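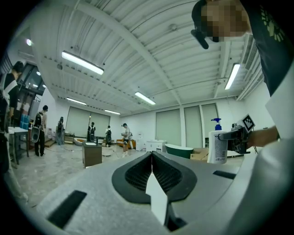 Heather Gillies says the Stirnanness open day is only worth doing if you get there for the curd cutting, and that anyone who rolls up at lunchtime has basically come for a sandwich. She'd sent me that in a message weeks ago and I'd ignored it, as I ignore most things she sends me before breakfast, but this year I set an alarm and was on the Kneath road by half past six with a flask and a very grumpy Hamish in the passenger seat.

It was February, so still dark, and the last stretch down to the dairy is single track with passing places that fill up with water. We met the feed lorry coming the other way (of course we did) and I had to reverse round a bend with Hamish saying "left, left, no, your other left". Parking is in the top field. Bring wellies, or be prepared to walk down on the verge like I did.

Ailsa Leckie runs the place and did the first talk herself. She's very good — fast, dry, doesn't wait for you to catch up. They make one hard cheese, Rastard, and a soft one that doesn't travel and is only sold at the gate. The milk comes from the farm next door at Toditcombe and it's in the vat before the cows have wandered back up the hill. She showed us how she tests the set, sliding the back of a knife under the curd and lifting until it splits. If the split is clean you cut. If it's ragged and milky you go and have another cup of tea.

Then the cutting, and Heather was right, drat her. It goes from something like a huge pale blancmange to little cubes bobbing about in whey, and the smell changes as well, sort of sweet and grassy, a bit like warm hay. Bayu Saragih did the stirring and let a few of us have a go with the paddle. It's much heavier than it looks! You think you're going gently and you're bashing the curds to bits, and he kept saying "slower, slower" until I was barely moving at all.

I asked him how you know when to stop and he told me to squeeze a handful. It should hold together and then fall apart when you rub it with your thumb. Mine squeaked and stuck. Not ready. His, out of the same vat, crumbled beautifully, and I'm still a bit cross about that.

Before you're allowed near any of this you do your hands, properly, up to the elbow, and take your rings off. I couldn't get mine past the knuckle and had to wear a glove over it.

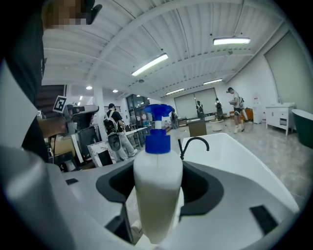 *The blue-topped pump bottle and the sink with the black tap.*

After that it was the store, which I'd been looking forward to most. It's colder than you'd expect and smells of mushrooms and wet stone. Rostyslav Stelmakh looks after the turning and brushing, and he pulled down a cheese from batch 2363 and ran an iron into it so we could taste it alongside a younger one. The young one was lemony and a touch rubbery. The older one, though! Nutty and savoury, with those tiny crunchy bits, and a flavour that was still hanging about when I got back to the car. Hamish, who claims not to like cheese unless it's melted, had thirds.

There's a talk on rennet in the afternoon that I'd skip unless you're making your own at home. It ran on a good half hour and the room was stuffy. The soup was leek and potato, with bread, and you could get a scone as well if you were quick, and I wasn't.

A few practical bits if you fancy it next year:

- Tickets are £4 on the gate, cash only, and there's no machine nearer than Kneath
- Morning groups are capped at 30, so book ahead
- The loo is across the yard, and the yard slopes
- They close the gate shop at 4 and the soft cheese had gone well before that

I came home with a wedge of the old Rastard and a pot of whey butter, which I'd never had before and have been putting on everything. Hamish says it's too salty for toast. He's finished the pot.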